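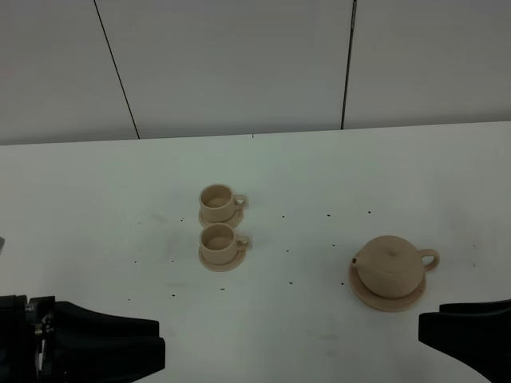

Tritemlow Tea: data card

2428 episodes of a PiPER arm working a tea set: teapot, two cups, saucers. We wanted to know whether a policy trained on one cup would cope with two. It copes 64 percent of the time, and the rest is mostly handles.

Views

Fixed camera on the table, both cups in view. A cup may be empty or hold a dark drink, and the label file says which. The model does not read the label file, much as we'd like it to.
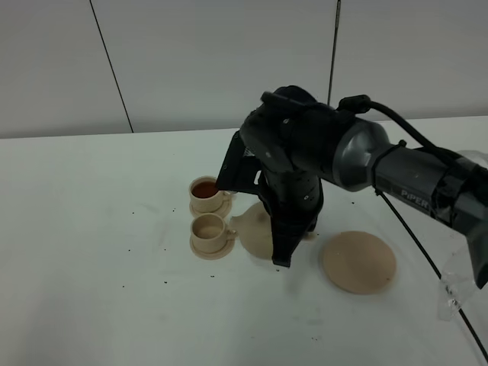
Known problems

22 episodes have bad timestamps. Harpreet Sandhu is fixing them, and has been since July. Crumb-sized specks were left in.

Contact

Ilaria Caruso, Kenine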